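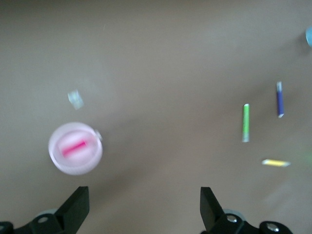 I meet the director of Wisberg in the bar of the Zaki, the old movie house in Husanlow where her film plays tonight at 7. She's already ordered fries for both of us, so I like her right away.

Wisberg follows two sisters who inherit a roller rink in 1987 and can't agree on the music. "My aunt ran a rink," she tells me, dipping a fry. "I spent every August handing out skates. I still know everybody's shoe size!"

The shoot took 2 summers and a lot of borrowed skates. For the big closing-night number she needed a crowd, hoped for maybe a hundred, and got 411 people in their own vintage clothes – shoulder pads and all. "I cried in the parking lot," she says. "Then I had to go find more sandwiches."

I ask about the soundtrack (I've had it on all week). Most of it is by Virkora, a local synth band that had some 250 unreleased tapes in a garage. "We listened to every one. A few were just the dog barking."

So what's next? She groans. "A quiet film. One room, one guy, no wheels."

Then somebody waves from the door, it's time for the sound check, and she takes the last of the fries with her.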